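How to Measure Colored Water with a Syringe

This small exercise I do at home with my children, and it is good also for a classroom. You learn to take a liquid from one cup and give it to another without losing much. You need two clear plastic beakers, one bigger and one smaller, a plastic syringe without needle, water and red food color.

First put 500 ml of water in the big beaker. Add 7 drops of color and mix slowly. A beaker with a spout is better, you can pour the rest back in the bottle at the end. Put both beakers side by side on a flat table, and leave free place at the right for the syringe.
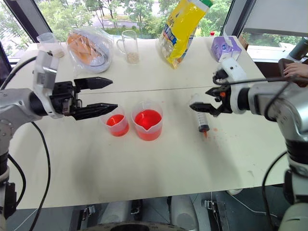 Now push the plunger fully in, before the tip goes under the water. If you forget this, you will get a big bubble and the number on the barrel will be wrong. Pull slowly until the line you want. Hold the tip up and tap with the finger, so the air goes out.

Move the syringe over the small beaker and press gently. Do not lift it while you press. Write down each amount on paper.

Food color leaves stains on a white table. Wipe them soon with a wet cloth and a little baking soda. Old stains need to be wiped two times.

Wash the syringe with clean water and let it dry with the plunger out.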